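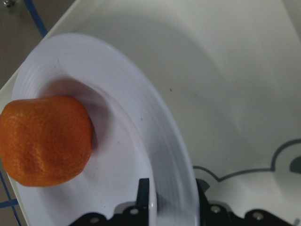 Kitchen table tips for our robot club

In our club the students teach a small arm to take fruit from a plate. We meet in the school kitchen in Parside, and many things we learned are more about the kitchen than about the code. I write them down for the new group which starts in March.

Fruit

Mandarins are good to begin with. The peel has small bumps, so the fingers do not slip so much as on an apple. Choose firm ones. A soft mandarin will leak after 12 tries or even earlier, and the juice is sticky in the joints. Wipe it the same evening with a damp cloth and a drop of dish soap, then with a dry one.

Do not eat the practice fruit. We keep it in a separate bowl with a paper note on it.

Plates

A plain white plate makes the fruit easy to find for the camera. A plate with a broad rim needs more care, as the fingers must come down inside the rim or they push the whole plate away. Baiba Adomaitis puts 4 small dots of poster putty under the plate. They come off with a thumb, and what stays behind can be rolled up with a fresh piece of putty.

Table

Our white tabletop has a gray cartoon print. We thought it would confuse the program, but for us it made no trouble. Crumbs did. Brush the table before each round, also near the plate.

Light

Switch off the lamp over the stove. One strong lamp gives a hard shadow, and our first program went for the shadow. Soft light from the window is better, or a lamp turned to the wall.

Screws

Check the finger screws before you start. Rasmus Mets tightens them by hand with the short screwdriver, never with the electric one. It lives in the drawer with the tea towels, please put it back there.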